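Cleletine (kitting bench)

Cleletine is a two-armed kitting bench built by members of Nimen, a shared workshop in Serbridge. It picks electronic parts out of open bins and lays them together in a shallow tray, one set per tray. The parts are used in the workshop's own kits for door latches, coin sorters and similar small machines. The bench shares its name with the control program that runs it, and the two are not usually told apart by members.

Background

Nimen began selling latch kits to pay for its rent and tools. The sets were packed by hand on Thursday evenings. Missing cables were the usual complaint from buyers, and Nadja Baumgartner, who handled the orders, proposed a machine that would lay each set out in the open before it was boxed. Fabian Imhof and Luzius Schnyder took up the idea. Two used arms were bought from Sugden, a dealer in second-hand factory equipment, and the first working version was ready the following June.

Layout

The bench is a pale table made in two panels, with a seam running across the work area from front to back. One arm works from each side. Four yellow-orange plastic bins stand in pairs to the left and right of a metal tray, which is lined with white paper. The paper was added by Schnyder after early trials, as the bright metal confused the program when it looked for small silver parts.

The arms are silver with black rings at the joints. Power and signal cables run along the outside of each arm, held by straps or tape, and are left with enough slack for the wrist to turn.

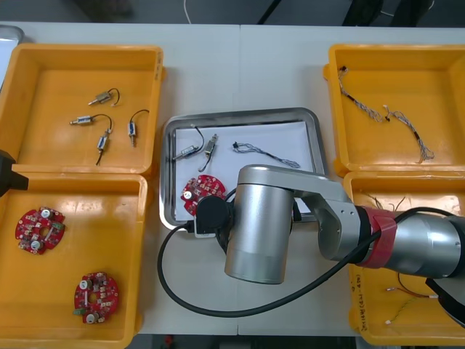 Nimen Workshop Handbook, vol. 2, p. 24

Parts handled

A full load covers three kinds of part. The first is a red, roughly round circuit board with a hole in the middle and a green connector at its edge. The second is a small push-pull solenoid with a short lead. The third is the wire harness, of which several types are in use, among them a twisted grey-and-white one and a thin green-and-yellow one.

Solenoids and boards each have a bin of their own on the left, while harnesses go on the right. Some bins carry handwritten marks in dark pen. These are notes for the person refilling them and are not read by the program.

Operation

A run starts with an empty tray and a fresh sheet of paper. The program chooses a bin, picks a part that is not covered by another, and sends whichever arm can reach it. Only one arm may be over the tray at a time. The other waits at the side of the table until the first has cleared the rim.

Sets are not arranged in a fixed pattern. Boards are put down flat, and harnesses are let go from a low height so that they do not spring back into a coil. The longest run so far produced 700 trays, with stops to refill the bins. By the end of its first year the bench had laid out 1,079.

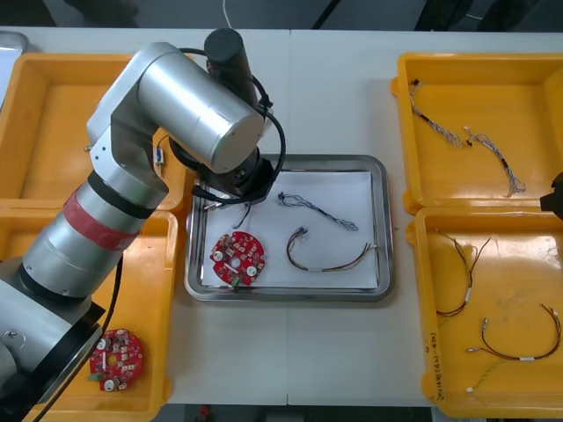

This page was last changed in June, at 21:40.

Known problems

Harnesses give more trouble than the other parts. Two lying close together in a bin can hook at the connectors and come up as a pair - the program checks for this by comparing the bin before and after a pick, but a thin lead is easily missed. Cyrill Bachmann wrote a shaking routine in which the gripper moves from side to side over the bin before going to the tray. It is switched off by default, as it threw parts on the floor.

The bins are glossy and reflect the ceiling lights. Matt paint was tried on one bin and wore off. The program now ignores very bright patches, with the result that a part lying inside one may be left until the others are gone.

Gripping solenoids

The solenoid is the heaviest part for its size. It is gripped by the sides of its metal frame, with the plunger and spring kept clear of the fingers. Gebhard Pichler made the present fingers, which are dark and narrow towards the tips. An earlier pair had soft pads, which picked up dust and were dropped. The lead is left free, and the arm is moved slowly near the bin wall to stop the connector from catching.
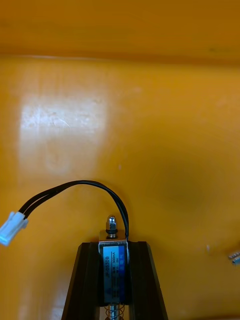 JF-0530B solenoid held upright between the gripper fingers.

Solenoids may be picked up standing or lying down. When one is lying on its label, the program cannot tell which way round it is and relies on the lead instead.

See also

Nimen
Latch kit (Nimen)
Bin picking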